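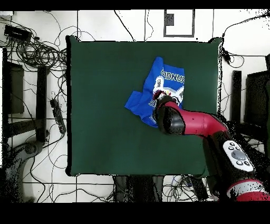
On Wednesday my train to work stopped in a field for 191 minutes. A freight wagon had lost a wheel further up the line. I was dressed for a warm office, in a T-shirt as blue as the one on the green mat, and the heating went off after 60 minutes.

What I had with me:

- one apple and a newspaper
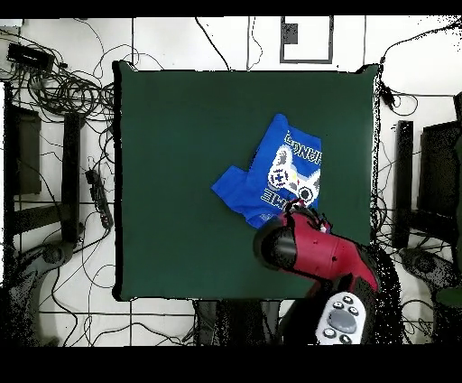 - a phone with 13 per cent of battery

The guard, Mr Voicu, walked through all the coaches twice and told us what he knew - it was not much, but I was grateful.

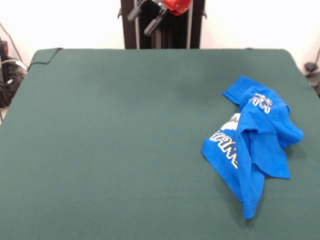
Blue T-shirt on green cloth.

At last a diesel engine pulled us back to the station. My colleague Smaranda was in coach 14 the whole time,

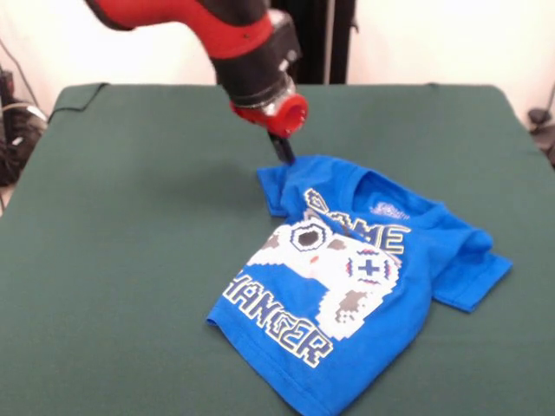
and we met only on the platform. We took the bus home together.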